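**Progress report to Heruvix, project Eloletti**
May 23, 2018

Dear colleagues,

With this report we inform you about the second phase of the work: teaching the arm to handle a computer processor by remote demonstration. The operator moves a hand controller, the arm follows, and we record the motion together with the view of the wrist camera.

In the first phase we promised 200 demonstrations on the gray fixture panel. All 200 are recorded, and 80 of them have already been checked and labeled. The panel has a pocket for the processor and a slot for a memory module, so the operators can practice both parts in one place. The processor is the more difficult one. The fingers must come to its edges at the correct angle, and the operator has to judge this angle mainly from the wrist view.
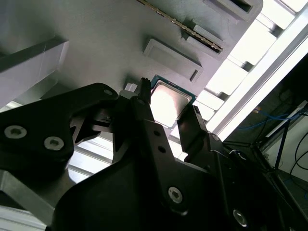
Skiltden wrote to us after reading the draft that the operators seem to work too slowly near the pocket, and asked if the slow parts should be removed before training. We discussed this request carefully. Our proposal is to keep them, as the small corrections close to the part are the thing we want the arm to learn. We will remove only the pauses where the controller is at rest.

The second workplace is an opened computer case with a real motherboard. It is a harder place than the panel. There are capacitors close to the socket, wires at the side, and the retention lever leaves less room for the fingers. We therefore reduced the maximum speed of the arm and made the ratio between hand and gripper movement smaller.

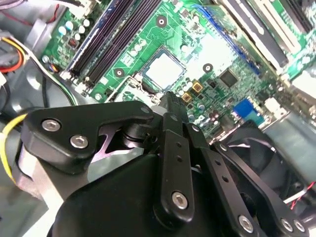 With these settings, new operators need more time for the first attempts, but they report less tiredness in the wrist. We have 80 demonstrations from this workplace until now. The memory modules were not yet attempted there.

Open points:

- The delay of the video still disturbs fine movements. We are testing a different encoder.
- The spare fingertip pads from Þórarinsdóttir have not arrived.
- We ask for your decision on the slow parts before we start training.

The next report will follow in August, with the first results of the arm working without an operator.

With kind regards,
The Eloletti project team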